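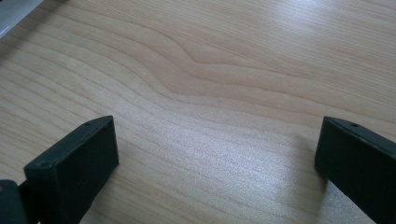
Dear all,

I write about the table top finish again, the subject that Anitha opened on Thursday, and I am sorry that my answer is long. I have now lived with my own table for two winters and I have some opinions. The wood is very pale, almost beige, and the grain goes in thin wavy lines, close together, from one side to the other. At one place the lines come together and make a hump, like a small wave, and after it they continue their way. I chose the board for this wave. When I ordered the top from Zolunwood the man on the telephone offered me to turn the board so that the wave is at the underside, as he thought I would find it a fault. I said to him please no.

I put Anitha's message here so that those who joined the list after can follow.

> From: Anitha Shetty
> Subject: pale top, which finish?
>
> Hello list,
>
> My new top arrives next week, unfinished, and I have to decide
> before my sister comes to stay. It will be a work table and also
> the place where we eat. I want to keep the wood as light as it is
> now. Last time I used an ordinary oil from the DIY shop and in a
> few months the whole thing was the colour of honey. My husband
> likes it. I do not.
>
> Three questions:
>
> 1. Is there any oil which does not turn yellow?
> 2. Hard wax, yes or no? I was told it shows every ring from a cup.
> 3. Do you sand between coats, and with what?
>
> Also, does it matter that the table stands near a window? The sun
> is on one half of it until lunch.
>
> Thanks in advance,
> Anitha

Now I try to answer in your order.

1. Oil that does not turn yellow. I tested on offcuts before I touched the real top. I had from Zolunwood two pieces of the same wood, each the length of my forearm, and I divided them with masking tape and wrote with pencil on the back what is what. The ordinary oil became yellow already in the first month, as you say. The oil with a little white pigment (I used the one from Trurkance, in the small tin) stayed much nearer to the bare wood. You have to stir it very well. The white sits at the bottom like yoghurt, and if you do not stir, the first half of the tin is plain oil and the second half is paint. I made this mistake on one leg, and the leg is at the wall side now.

Put it on thin. I mean really thin, with a cloth and not with a brush, and take away after 11 minutes everything that the wood did not drink. On the tin it is written a longer time, but in my kitchen in summer it was becoming sticky before. If it is cold in your room perhaps you can wait more. If the white stays in the grain lines you see it as a grey dust when the light comes from the side, and then you must rub it off with a bit of new oil on the cloth. Please dry the oily cloths flat outside before you throw them away, they can heat by themselves.

2. Hard wax. For me yes, but only one coat, and over the oil when the oil is completely hard. I waited 19 days. Perhaps this is too careful, my neighbour waited less and has no problem. About the rings from cups: on mine I get them sometimes, from a hot cup and not from a cold one, and they go away if I rub with a soft cloth and a very small quantity of the same wax. The shine is soft. When I polish too much it becomes more glossy in the middle, where I can reach well, than at the ends, so I try to stop earlier than I want to.

3. Sanding. Before the first coat, yes, and along the grain. Where the lines bend, the sandpaper wants to go straight and the lines do not, so at the wave I went by hand with a folded paper and followed the curve. It takes patience. Between coats I use only a grey pad, the fine one, with almost no pressure. I tried once real sandpaper between coats and I took the white off in a stripe, and had to do again the complete surface.

There is one more thing that Itziar Bravo explained on this list long ago and I cannot find the message any more: wet the wood with a sponge before the last sanding, let it dry over night, and sand then. The fibres stand up, you cut them, and after this the oil does not make it rough. I did this on one offcut and not on the other and the difference is easy to feel with the hand.

About the window. Mine gets light from one side also. Pale wood changes colour by the sun, with any finish, and it changes less where something stands on it all the time. I had a fruit bowl in the same place for a whole spring and when I moved it there was a round shape. It went away slowly. So move your things from time to time, and do not put a table runner in the first months. If your top is wide, maybe turn it end for end in April or so, if the fixings allow. Mine is on the Presside frame, and it is easy to turn with another person at the other end.

What I do not know is how the white oil behaves if you repair only a small place. Has anybody done this after some years? I have a scratch near one corner, not deep, and I am afraid to make a cloud there.

Anitha, please tell us what you decide, and good luck with the sister.

Kind regards from a table owner in the north

Reading time: 5 minutes

Comments

Itziar Bravo
The message you look for was about a bench and not a table, but the method is the same. Use clean water and a sponge that was never used for dishes. I do the wetting twice if the wood is very hairy.

Anitha Shetty
Thank you, this is more than I hoped. I ordered the small tin. My husband asks if he can keep one offcut in honey colour, and I said he can keep it in his shed.

shehu_fan
For the scratch: I repaired one with the white oil last year. Rub the pad a bit larger than the scratch, very little oil on a fingertip, wipe at once. There was a cloud for two weeks and then I could not find the place. My top is from Shehu though and it had no wax on it. With wax you must take the wax off first.

Contact the list owner | Copyright remains with the authors of the messages | Back to top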